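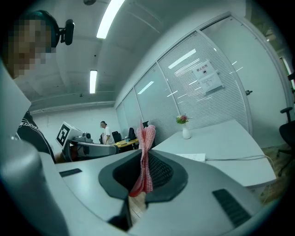 Farahani

Tables and cloths, January

Gallery page for the Festham office, second floor, room 206 and the bit by the glass wall. Quick one, I have the other floor to write up by 4 pm. The old page had the furniture from before the move so it's gone now, don't go looking for it.

What changed since the last page — new cloths, the gray table is staying, chairs are back by the desk. Blinds still the same blinds. I asked Hiltex for a price on the darker ones and it came back at 607 which is a no for this year.

1. The mesh cloth
Pink and red, open weave, goes into a bunch the second you pick it up. I like these better than the flat yellow ones we used to get. They rinse out fast and dry overnight on the hook. They do catch on rough edges, so table tops yes, the underside of the shelves no. We have 3 of them in the drawer plus whatever is out on the floor. Please don't put them in with the mop heads again.

Also in there behind: the black chairs with the tall backs, in their row toward the glass, and the yellow desk. Chairs go back like that at the end of the day. Somebody asked if the yellow desk is going — no, it's the only one with a decent drawer. The fluorescent tubes are on the list for the building people, has been on there a while, I will chase it agian.

The long side with the glass gets done last. White frames show every finger mark and the blinds hold dust like you wouldn't believe. Dry duster only on the slats, top to bottom, close them one way, do it, flip them, do it again. Takes forever. Put some music on.

2. The gray table
Square one, light gray top. Everyone's favorite since it came in, seats 2 nicely if you both have laptops, more if you're friendly. Shows crumbs but not rings, which I'll take. Flowers live toward the far edge, small white vase, narrow neck so don't overfill it. Pinks and peach this time, very pretty with the light floor. No water left standing on the table top please, fill the vase at the sink. 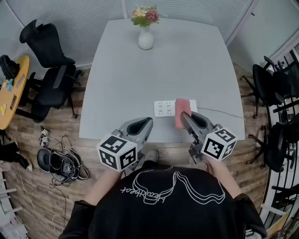 Gray table with the flowers, power strip and pink sponge.

Power strip: white, lies flat on the table with the cable running off to the right. Yes I know it looks untidy. I tried it on the floor for a week and everyone complained about crawling around. If you're giving the strip a wipe, unplug it at the wall first, sponge wrung right out, top and sides, then leave it to dry before anything goes back in. Not near the sockets with anything dripping!!

Sponges are pink for tables, any other color is for the kitchen. Spares under the sink in the Silum box, the box says filters on it, ignore that.

The brown plank floor comes up fine with the dry mop. Pull the table out a little and do right underneath, crumbs collect along the near side.

Still to add: kitchen shelves, coat rack, the plant corner once the new pots are here. Wil put them up when I get a minute.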